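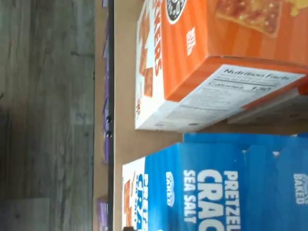 Planning and budgeting for a shelf-stocking cell
Project report, Namdale group
Submitted 18 May 2021

1. What we were asked to do

The task was to plan the purchase of the equipment needed to handle boxed groceries on ordinary shelving, and to say what could be bought now and what should wait. We were given the use of an arm already in the lab, so the arm itself is not in our costs. Everything else was open: shelving, stock, gripping parts, cabling, spares and storage.

The total we could spend in the first round was £1691. A second round opens in October and its size had not been set when we finished writing.

2. How we worked

We started with a list of what the lab owned and checked each item by hand. The inventory was out of date in several places. Two power supplies listed as working were dead and one crate of brackets was missing altogether. After that we asked for quotes from Pistine and Trostoten. Bonsu was added later when Trostoten told us their delivery time for uprights had gone up.

Quotes were compared on price including delivery, on lead time, and on whether parts could be returned unopened. We did not score them with weights. Our first draft had a weighted table, but small changes to the weights moved the order of the suppliers and we could not defend any one set of numbers.

3. Shelving

We chose metal shelving with slotted uprights so that shelf heights can be changed. Fixed shelving was cheaper but would have tied us to one box height. Pistine gave the best price for this type at £258 including delivery, with a lead time of 13 days. Bonsu's price was close but did not include the boards.

The gap between shelves matters more than we expected. The arm has to bend to get in under the upper shelf, and a box standing at the back needs more clearance than one at the front. We recommend leaving the final heights until the arm has been tried at each level, and buying spare shelf clips with the main order.
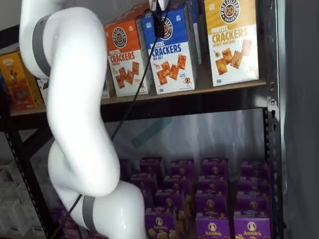

Figure 1. The arm in front of the shelving, with cracker boxes on the upper shelf and macaroni and cheese below.

4. Stock

Real products were preferred to blank cartons. Printed boxes have colours and lettering that a vision system has to deal with, and several flavours of one product make a useful test because the boxes share a layout. Groceries are cheap next to the other items, but they wear out. Corners get crushed and flaps open. We have put restocking down as a running cost, to be bought locally and claimed monthly.

Food stock also has a date on it. Boxes should be marked as lab stock on arrival and kept in a closed cupboard overnight.

5. Cables and small parts

Our first budget had no line for cables, which was a mistake. Cable runs near the arm need enough slack for its full movement and have to be fixed so they do not catch on a shelf edge. We now allow for clips, sleeving and one spare of each cable.

6. Recommendations

Order the shelving from Pistine in the first round, together with clips, cables and the first stock. Take the gripping parts from Trostoten, who offered 3 sets of finger pads in different materials for trial. Leave the second shelving unit and the storage cupboard for October.

Any money left from the first round should be held for spares. The department does not carry it over automatically, so a request has to go in before the summer break.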